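News > Online Games > Padlow > Patch Notes & Previews

Padlow housing update: guild halls, moving crates and a fix for the Vutum ferry

Last updated: Wednesday, 4:40 pm

Guild halls are coming to Padlow. Finally. Gikeo put the preview notes up this morning and the test server followed an hour later, so most of what's below comes from a quick run through the build plus the notes themselves. Things can change before it goes live in August.

The short version: any guild with 8 or more active members can claim a hall plot. Plots sit in two new zones, one on the cliffs north of Vutum and one down in the river delta at Thái. Same plot size in both. The cliff ones have the view, the delta ones have a dock, and you can't switch later without giving up the plot and starting over. Pick carefully.

Cost is 1007 silver to claim, paid from the guild bank, no upkeep for the first season. After that Gikeo says a "small weekly fee" and won't give a number yet. Forum is already arguing about it, as you'd expect. Smaller guilds say the claim price is fine and it's the eight-member rule that hurts. There is a thread asking for alts to count. No reply from the devs at the time of writing.

Inside, halls use the same placement grid as player cottages, but with a much bigger item cap: 863 objects per hall, counting rugs and wall stuff. Candles in a group count as one. Banners don't count at all, which means somebody is going to cover a whole roof in them by the weekend.

Permissions got a rework too. Guild leaders can now set who places, who moves and who only sits on the chairs. Items you put in a hall stay yours and come back to your mail if you leave or get kicked. That last part was the big worry when halls were first teased, so good to see it in writing.

Moving crates are the other half of the patch. Right now if you want to move cottages you pick up every single chair by hand. Crates pack the lot in one go and remember the layout, room by room. If the new place is the same floor plan it all drops back where it was. If it isn't, you get a list of whats left over and place it yourself. Tried it twice on the test server. First time fine, second time the fish tank ended up outside. Reported.

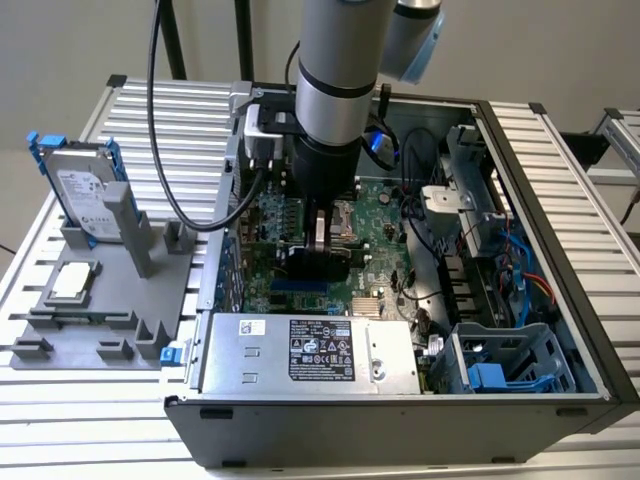 Robot arm over the motherboard of an open desktop tower.

On the performance side, Gikeo is splitting furniture textures into a separate optional download. Players on older machines can skip it and get flat versions of the heaviest pieces. Busy streets in Vutum ran smoother on low settings in the test build, though there were hardly any people on so take that with some salt. Minimum specs stay the same.

Smaller stuff from the notes:

The Vutum ferry no longer drops you in the water if you open your map while boarding. This bug is older than most guilds.

Mounts can be parked at hall plots, 2 per member.

Delta herons in Thái give feathers again. The drop was switched off by mistake last patch and there's a bundle of feathers in the mail for anyone who handed in the quest while it was broken.

Dye previews show the actual color at night. Blue dyes look a bit darker then they used to, Gikeo says that is intended.

Cooking stations placed in halls share one ingredient chest. You need place permission to take things out.

Several emotes no longer cancel when it starts raining.

Not in this patch: shared halls for allied guilds, which were on the spring roadmap and have gone very quiet. The notes only say alliances are "still being looked at." Also nothing on the auction house search, still can't filter by crafter name.

The test server is open to everyone with an account in good standing. Download is through the normal launcher, test tab, top right. Characters get copied over once a day, overnight, so if you build something on live today you won't see it on test until tomorrow. Nothing you make on test comes back the other way. Take screenshots of layouts you like.

Plot claims open the same day the patch goes live, first come first served, no pre-registration. Gikeo expects queues for the cliff zone and is adding extra copies of both zones at launch, with more if they fill up. Exact time to be announced. We'll update when there's a date.

Contact the news desk | Copyright, all rights reserved | Back to top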